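De: Maite
Para: lista de masa madre
Fecha: 3 de febrero de 2026
Asunto: Re: Re: pan de centeno que se queda gomoso

Hola a todos:

Perdonad el retraso, he tenido la casa patas arriba y el correo sin abrir. Copio lo que preguntaba Anselmo Magalhães para que no se pierda el hilo:

> Llevo desde diciembre con el centeno integral y no hay manera. Por fuera
> queda precioso, pero lo corto y la miga se pega al cuchillo. Lo tengo
> 15 minutos fuerte y luego bajo a 180. ¿Es la harina? Uso la de Evangelista.

Pues mira, Anselmo, yo con la de Evangelista he hecho panes buenísimos, así que no le echaría la culpa tan rápido. A mí me pasaba exactamente eso (¡meses estuve!) y era una mezcla de masa madre floja y prisas al cortar. El centeno quiere acidez. Si tu masa madre huele a yogur suave, dale un par de refrescos más seguidos y déjala madurar bien, que pique un poco en la nariz. Y luego el reposo, que ya sé que cuesta: yo no toco la hogaza hasta el día siguiente, envuelta en un trapo de algodón.
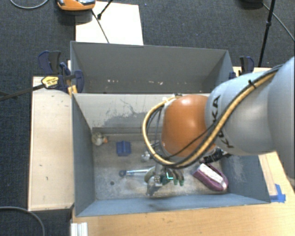
Guvby me escribió aparte que el reposo está muy bien, pero que con 180 grados se queda corto si el molde es de los altos, y que prefiere alargar la cocción hasta que el centro de la pieza pase de 96. Yo no tengo termómetro de aguja, voy a ojo y a golpecito en la base, pero me fío, porque sus panes salen siempre parejos.

Otra cosa, el agua. En el último que hice bajé un poquito la hidratación y noté la miga mucho más limpia. Lo dejé casi 19 horas envuelto y se cortaba en lonchas finas, de esas que aguantan la mantequilla sin romperse. Con semillas de alcaravea, por cierto, que en casa hay división de opiniones y yo soy del bando del sí.

Si alguien sabe dónde comprar centeno molido grueso en sacos pequeños, que lo diga, que el último me duró hasta que le entraron los gorgojos y casi lloro.

Un abrazo,
Maite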